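Home | News | Press Office | Ranges | Contact

Press Office
November 2025
By the Endwood press office

Endwood adds folding guidance for ribbed-cuff garments to Killico bedroom storage range

Endwood has published a folding and storage guide for sweatshirts, tracksuit tops and other garments with knitted cuffs. It accompanies the Killico range of drawer inserts and under-bed boxes, which went on sale in October. The guide is supplied as a printed sheet with each Killico set and can be requested separately from the press office.

The guide covers garments that are sorted and folded on a bed before being put away. Endwood's product team chose the bed as the standard work surface because it is the largest flat area in most bedrooms. A mattress gives under pressure, so the folding sequence uses fewer turns than the one issued for table-top folding. No folding board is needed.

Ribbed cuffs are treated as a separate step. A cuff is thicker than the sleeve it finishes, and when it is left in the middle of a fold it produces a raised point that carries through the stack. The guide asks the user to take hold of the cuff first, draw the sleeve out from it, and lay the cuff flat before the body of the garment is folded. Where the cuff is in a contrasting colour, such as orange on black, it also serves as a marker for the end of the sleeve – useful on dark fabric, where edges are hard to pick out.
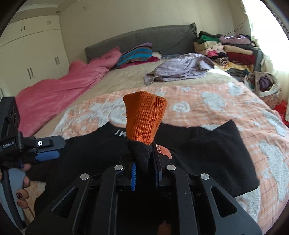 Printed areas

Garments with lettering or printed patches are folded so that the print lies on a flat panel. Fold lines should pass beside the print where the layout allows. If a line has to cross it, the fold is made loosely and is not pressed down by hand. Garments with large prints are placed at the top of the stack.

Dimensions and capacity

The Killico drawer insert is 52 cm long and 16 cm high. Folded garments are stored upright in a single row, with the cuffs turned inwards. The under-bed box is 90 cm long and is intended for heavier items laid flat. Both have removable dividers made by Gil, which can be repositioned without tools. Dividers from the earlier Gil series fit the drawer insert but not the under-bed box.

Testing

The folding sequence was tested by Indivov over 300 folds, using adult garments in cotton and mixed fibres. Each garment was shaken out and laid on a made bed before the sequence began. Following the first round of tests, the instruction for hoods was moved ahead of the instruction for sleeves, and the wording for zipped fronts was shortened. Children's sizes were not included and will be covered in a later edition.

Availability

The guide is available now in English. Retailers holding stock of Killico sets packed before the guide was issued can order loose copies at no charge, quoting the product name and the number of sets held. Requests for samples and product drawings should be sent to the Endwood press office.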